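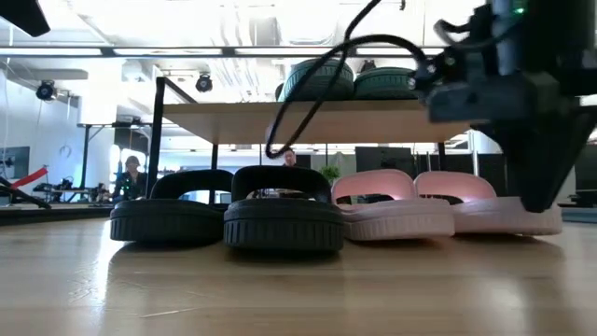
October, started a little after 9

Slides again, all three colors, and I'm happy to be back on them after the long detour with the cups. Bjartur Þorgeirsson wants to know if we keep the Duston fingers or move over to the narrower Clusby ones, and I promised him something better than my gut feeling by the end of the month.

Duston first, on both arms. I like how they close — slow and even, no snap at the end — but the tips are wide, and getting one under a strap takes more patience than I have before coffee. Closing force is at 100 on the Ikalo controller and I'd leave it there for now. Six tries per color, then swap fingers and do the same six over.
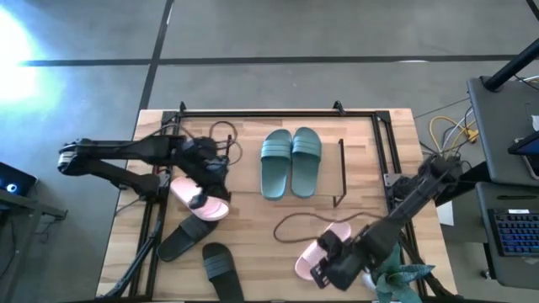
Notes on the pink pair

Coming in over the strap from the side feels kinder than going for the sole, at least when the slide lies at a slant. On the sole the Duston tips skated twice and I had to set the slide back by hand. The left wrist still wants a bit more angle than the right for the same approach; Ea Hjaltadóttir thinks it's the old Lund offset hanging around in the config, and I'd believe her.

Five of six on pink with Duston, four of six with Clusby, which surprised me a little. Black and green go in the sheet tonight. Ea, if you get in before me, please don't touch the force setting!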